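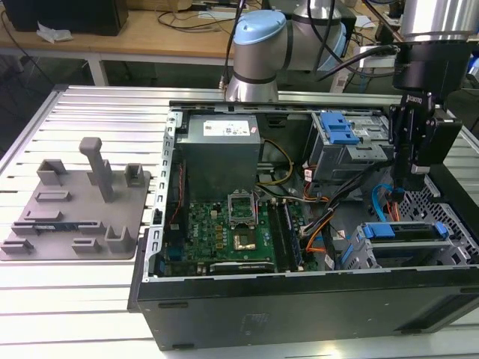
4. Puesta en marcha de la estación de desmontaje de equipos

Guía del puesto de trabajo. Taller de Navarrete
Revisión del 2020-07-21

4.1 A quién va dirigida esta sección

A las personas que ya desmontaban torres a mano en el taller y que a partir de ahora compartirán el puesto con el brazo. Conocéis estos equipos mejor que cualquier manual, y esa experiencia es lo que más falta hace durante el arranque. El programa Ravik sabe ir a un punto y cerrar los dedos de la pinza; saber si un clip está cansado o si un cable va a estorbar sigue siendo cosa vuestra (¡y se nota muchísimo en el resultado!).

Con la estación en servicio, el operario deja de pasar el turno inclinado sobre la caja abierta. Prepara la torre, revisa el cableado, lanza el ciclo y clasifica lo que sale. Quien venga del banco manual notará el cambio sobre todo en la espalda y en las muñecas, y también en el ritmo: hay más ratos de observar y decidir, y menos de repetir el mismo gesto.

4.2 Antes de empezar

Comprobad que tenéis a mano:

- Pulsera antiestática conectada a la toma del banco.
- Destornillador de estrella y espátula de plástico.
- Bandeja Lendwood para módulos de memoria y bandeja para procesadores.
- Hoja de lote del equipo, con el número de entrada ya apuntado.

PRECAUCIÓN: la torre llega al puesto desconectada de la red. Si alguien la ha probado antes, desenchufad el cable, mantened pulsado el botón de encendido unos segundos y esperad 3 minutos antes de abrirla. La fuente de alimentación no se abre nunca en este puesto.

4.3 Colocar la torre

1. Retirad el panel lateral y guardadlo en el carro, con los tornillos en su bolsa.

2. Tumbad la torre sobre la mesa de perfil ranurado, con el interior hacia arriba y el frontal de plástico en el lado que indica la ficha del modelo. Apoyadla sin arrastrarla.

3. Empujad la caja contra los topes hasta que no tenga juego. Una torre girada un par de grados parece bien puesta y hace fallar el agarre, así que merece la pena comprobarlo dos veces.

4. Mirad los cables. Los mazos que salen de la fuente suelen cruzar por encima de las bahías de discos y pueden engancharse en los dedos de la pinza. Apartadlos con la mano hacia el centro de la caja, sin tirar de los conectores. El cable SATA azul es el más traicionero: hace un bucle y vuelve solo a su sitio.

5. Localizad los pestillos azules. En los modelos de esta serie, el plástico azul señala los puntos de liberación de las unidades. Si alguno falta o está partido, anotadlo en la hoja de lote y seleccionad «Bahía manual» en Ravik.

6. Levantad la palanca y el marco de retención del zócalo del procesador. Este paso se queda en manos del operario. Lo intentamos automatizar durante meses y una persona lo hace en un momento, con un tacto que da gusto ver.
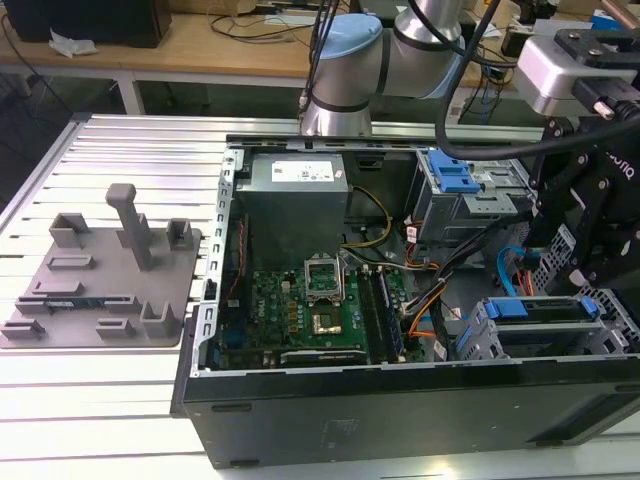
7. Colocad la placa de apoyo gris a la izquierda de la torre y fijadla a las ranuras de la mesa. Es una pieza impresa en 3D en el propio taller; si veis una fisura en cualquiera de los soportes, pedid una nueva y no la peguéis.

8. Pasad un paño seco por las ranuras de la placa. La pelusa de los equipos viejos se acumula ahí y levanta los módulos de memoria lo justo para que queden torcidos.

NOTA: los módulos de memoria se apoyan tumbados en las ranuras de la parte baja de la placa. No dejéis tornillos ni bridas encima, ni siquiera un momento.

4.4 Primer ciclo

1. Salid de la zona marcada en el suelo y comprobad que el desbloqueo de la seta de emergencia está hecho.

2. En la pantalla de Ravik, elegid el modelo de torre y pulsad «Aproximación». El brazo se sitúa sobre la caja a velocidad reducida y se detiene. Todavía no toca nada.

3. Observad la posición de los dedos respecto a la bahía. Si hay un cable en medio, pulsad «Pausa», esperad la luz fija y apartadlo. Después pulsad «Reanudar».

4. Confirmad con «Ejecutar». El primer ciclo de cada turno se hace siempre con una persona mirando, aunque el día anterior todo fuera como la seda.

5. Al terminar, recoged las piezas y pasadlas a las bandejas. El procesador va con los contactos protegidos y se coge siempre por los bordes.

ATENCIÓN: no metáis las manos en la torre con el brazo en movimiento, por lento que vaya. La velocidad reducida da tiempo para reaccionar, pero no sustituye a la pausa.

Quien lleve tiempo en el banco manual tenderá a adelantarse al brazo. ¡Es normal! Se ve venir el gesto, se sabe que uno lo haría antes y la mano se va sola. En los primeros turnos ayuda tener otra tarea entre manos, como rellenar la hoja de lote o preparar la torre siguiente en el carro.
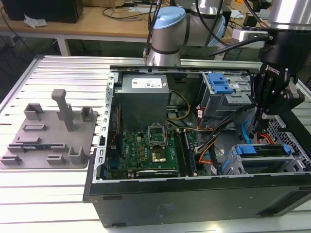
También conviene hablar en voz alta de lo que falla. Cada agarre fallido se guarda en el registro, pero Ravik solo apunta la posición y la fuerza; el motivo lo escribe la persona en el campo «Observaciones». Una frase corta basta: «cable cruzado», «clip duro», «caja movida». Con esas notas se corrigieron los puntos de agarre durante las pruebas, y varias de las mejores ideas salieron de ahí.

4.5 Reparto de tareas

Operario: preparación de la torre, cableado, zócalo, primer ciclo, clasificación y observaciones.
Brazo: aproximación, agarre y traslado de las piezas asignadas en la ficha del modelo.
Responsable de turno: cambios de ficha y autorización de modelos nuevos.

Cualquier operario puede parar la estación sin pedir permiso y sin justificarlo por escrito. El tiempo de parada no cuenta en la valoración individual.

4.6 Mantenimiento básico

- Cada 100 ciclos: limpiar las yemas de los dedos y revisar el apriete de la placa de apoyo.
- Cada 700 ciclos: comprobar que los cables del brazo corren libres en todo el recorrido.
- Cada 1870 ciclos: avisar al servicio técnico de Pilley para la revisión de la pinza.

NOTA: el contador se consulta en «Estado > Ciclos». No se pone a cero al apagar la estación.

En octubre se añadirá a esta guía la ficha de las torres de formato reducido. Hasta entonces, esos equipos se desmontan en el banco manual.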